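Mon 30 January

# Small pots for brushes and other vanity clutter

A short pot with a wide mouth is easier to live with than a tall jar. It doesn't tip when you reach past it, and you can wipe the inside with two fingers and a cloth. Before loading one up, put it on white paper and turn it slowly. Dust in the grooves shows up well that way.
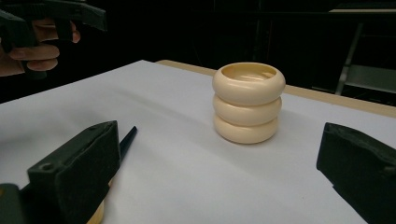
One reader wrote that a cotton swab dipped in dish soap gets into grooves a cloth can't reach, and that she does hers every June.

## What goes in it

Lay your brushes out next to the pot first. A big powder brush needs room at the top, so give it a pot of its own or store it flat in a drawer. Wash brushes with mild soap, reshape the tips, and dry them flat with the handles level. Water that runs down into the ferrule loosens the glue.
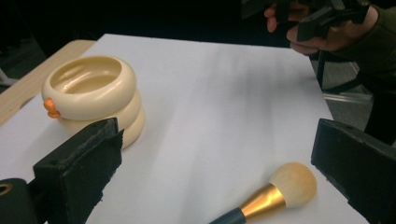

Brosix commented that a folded square of felt in the bottom of the pot stops handles from clicking and sliding.

Felt works. So does a layer of dry rice, though it gets dusty and has to be changed. In a shallow pot, stick to short things like hair ties, clips and lip balm.

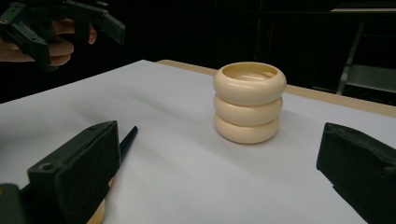
## Washing the pot

Use lukewarm water and a soft sponge. Skip scouring powder, which dulls a pale finish. Let it dry fully before anything goes back in.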